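**Ticket: white worktop marking up + seam in wall panels, Vimlow unit**
Status: open, waiting on Trusska
Logged September 2021

Bench room, back wall. Top is the white Laden one, wall panels came from Zhong. Two complaints, putting both in one ticket bc same corner and same fitter.
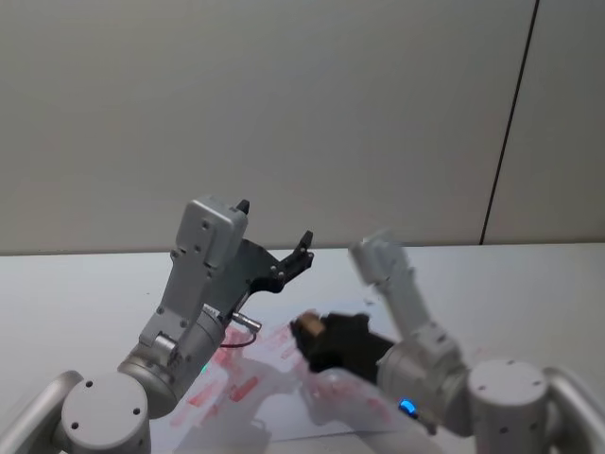
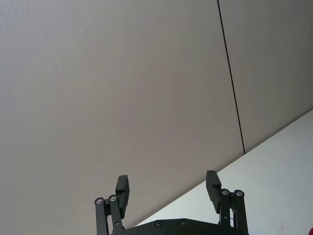
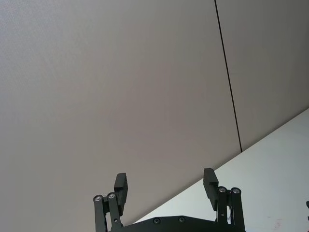

Marks first. Top was wiped down w/ dish soap and warm water, then again w/ baking soda paste, left 6 min, rinsed. Most of it lifted. Not all. The last picture has the ones that are bugging me, faint reddish specks toward the lower right, and the middle one has a small smudge on the white too. Don't know if they're sitting on the surface or in it. Fingernail catches nothing.

Tried so far:
- dish soap, no change after the 1st pass
- baking soda paste, better
- melamine sponge, small patch only, stopped bc the patch looked shinier than the rest
- rubbing alcohol 70%, on a cotton pad. Slight pink on the pad?? maybe

NOT tried: bleach, acetone. Laden care sheet says no to both, so leave it unless Trusska says ok in writing.

Seam next. Dark line between the wide panel and the narrow one, goes down to where the wall meets the top. Was told in February it would get filled to match the grey. Still a dark line. Panel faces are fine, no complaint there. Ran a card down it, card goes in at the bottom and not at the top, so gap isnt even.

Questions for Trusska
1. Is there a filler in the panel color or do we buy our own
2. Does the melamine patch void anything
3. Can the top be polished in place or does it come off the frame

Quote for a new top was 3,000, not doing that over specks.

Update: second round of alcohol, 6 pads. Pads clean this time, specks same. So probably in the surface. Left it alone after that.

Update 2: Trusska replied, want the batch no. off the underside. Will get it when the bench is clear. Seam question not anwsered, asked again.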